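沿岸警備隊の予算と「船が足りない」説明について
掲示板トップ > 政治・行政 > 国内 > 海上警備

1 名前:桟橋の猫
2023年2月16日(木)の委員会、中継で見た人いますか。
密漁船が湾内まで入ってきた件で、長官の答弁が「巡視艇が足りなかった」の一点張りだったんですが、どうも腑に落ちません。去年の補正で2隻増やしたばかりですよね。増やしたときの説明は「これで夜間の空白はなくなる」でした。空白がなくなったはずの海域で、なぜ朝まで気づかなかったのか。質問した議員もそこを突かずに終わってしまって、見ていて力が抜けました。

2 名前:ホマール在住
ホマール港の近くに住んでいます。2隻のうち片方は、少なくとも秋からずっと岸壁につながれたままです。整備中と聞いていますが、何の整備なのかは広報に載ったことがありません。

3 名前:kajiki88
>>2
整備が長引くのは普通です。部品は海外から取り寄せるし、入札もやり直しになる。つながれている=サボっている、と読むのはちょっと乱暴じゃないですか。

4 名前:桟橋の猫
>>3
サボっているとは書いていません。動かない船を「配備済み」に数えて空白はなくなると説明したのなら、その説明がおかしいという話です。

5 名前:古い切り抜き
長官より大臣でしょう。イドリサ・カイジャゲ大臣は就任会見で「現場の失敗は私の失敗」と言っていたのに、今回は一度も答弁に立たなかった。隣の席で資料をめくっていただけです。ああいう言葉は何も起きていないときには誰でも言えますからね。

6 名前:kajiki88
>>5
大臣が立たなかったのは指名されなかったからです。委員長の仕切りの問題もある。全部を大臣の人柄の話にすると、制度のどこが悪いのか見えなくなりますよ。

7 名前:古い切り抜き
>>6
指名されなくても挙手はできます。前の大臣は何度もやっていました。内容は褒められたものではなかったけど。

8 名前:夜勤明け
議事録が出るのは早くて来月だと思うので、それまでは各自のメモ頼りですね。自分は答弁を書き起こしている途中です。

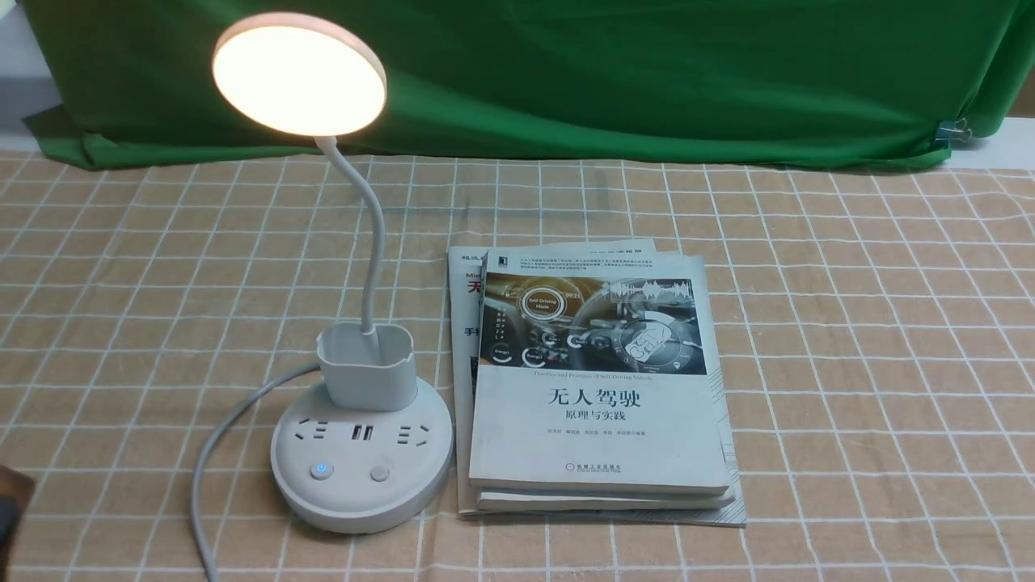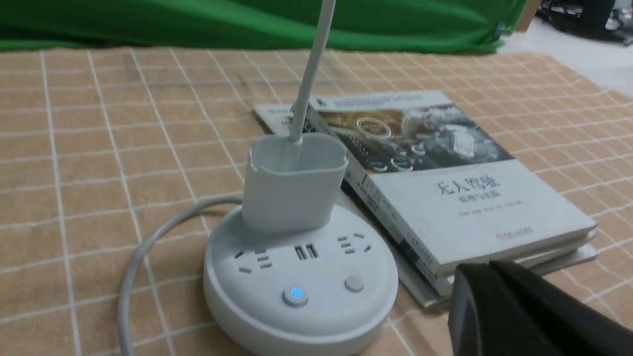
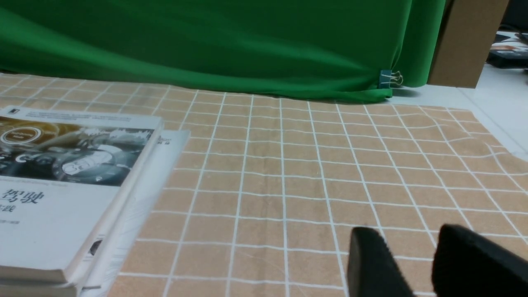
書き起こした範囲だと、長官の発言はだいたいこの流れでした。
・当夜の巡視は計画どおり実施した
・不審船の通報は受けていない
・船が足りず、全域の監視は困難だった
計画どおりに回ったのに足りなかったのなら、計画のほうに穴があったことになります。そこを聞いた人がいません。

9 名前:ホマール在住
>>8
書き起こしありがとうございます。「通報は受けていない」は本当でしょうか。うちの組合では、夜のうちに電話した人がいると聞いています。

10 名前:kajiki88
>>9
また聞きですよね。誰が何時にどこへかけたのか分からないと、反論の材料にならないです。

11 名前:ホマール在住
>>10
確かにまた聞きです。本人に聞いてみますが、話したがらないかもしれません。前に港の照明のことで役所に苦情を入れて、ずいぶん面倒な目にあった人なので。

12 名前:プラクウッド通信
費用の話も少し。監視レーダーの更新を請け負ったのはブレステレントという会社で、契約額は700万。当初は5月に稼働のはずが、まだ試験運用の扱いです。今回の海域はちょうどその範囲に入っています。船の数ばかり議論されていますが、こちらが動いていたかどうかのほうが大きいのでは。

13 名前:桟橋の猫
>>12
それは知りませんでした。出典はありますか。

14 名前:プラクウッド通信
>>13
調達公告の一覧です。役所の窓口で閲覧できます。ネット版は古い年度しか載っていません。コピーは12ページあって、肝心の性能要件のところは黒塗りでした。

15 名前:夜勤明け
黒塗りは安全保障上仕方ない部分もあるんじゃないですか。探知距離なんか公開したら密漁する側が喜ぶだけです。

16 名前:古い切り抜き
>>15
探知距離はそうでしょうね。でも検収の期日まで黒くする理由はない。>>14さん、期日はどうでした?

17 名前:プラクウッド通信
>>16
期日も黒塗りです。読めたのは金額と社名と、担当課の電話番号くらい。

18 名前:kajiki88
期日の黒塗りはさすがに擁護しにくいです。ただ、担当者が範囲を広めに塗っただけの可能性もあります。隠蔽と決めつける前に、不服申し立てを出すのが筋だと思います。

19 名前:桟橋の猫
>>18
そこは同意します。前に別件で出したときは返事まで6か月近くかかりました。その間に担当課が再編されて、「当課の所管ではない」という紙が一枚届いただけです。手続きがあるのと、手続きが働くのとは別だなと思いました。

20 名前:湾岸チャリ
流れを切ってすみません。次の委員会で曾麗華(Li-hua Tseng)議員が質問に立つらしいです。前に港湾の談合をしつこく追っていた人なので、少しは期待していいのでは。

21 名前:古い切り抜き
>>20
期待はしません。談合のときも最後は「今後の改善を注視する」で終わりました。あれから注視した結果を聞いたことがない。

22 名前:湾岸チャリ
>>21
厳しい(笑)でも他に聞く人がいないなら、材料を渡すくらいはしてもいいと思うんですよね。

23 名前:ホマール在住
クダー岬の灯台側からも湾口は見えるはずです。あそこの当直日誌は公開対象でしょうか。船が通ったなら何か書いてあるかもしれません。

24 名前:プラクウッド通信
>>23
日誌は所管が港湾局なので、警備隊とは別に請求が必要です。保存期間が短いので、出すなら早いほうがいいですよ。

25 名前:桟橋の猫
では日誌は自分が請求します。レーダーの期日の不服申し立ては>>14さんにお願いできますか。議員に渡すなら、書き起こしと公告のコピーは日付順に揃えたいです。

26 名前:プラクウッド通信
>>25
了解です。ただ、議員に渡すのは黒塗りの返事が来てからにしませんか。半端な材料だと「確認します」で流されます。

27 名前:kajiki88
返事を待っていたら会期が終わります。自分は今ある分だけでも先に渡すほうに一票。また聞きの電話の件だけは抜いてください。

28 名前:ホマール在住
>>27
抜くのは構いません。本人には今度の寄り合いで会うので、話が聞けたらここに書きます。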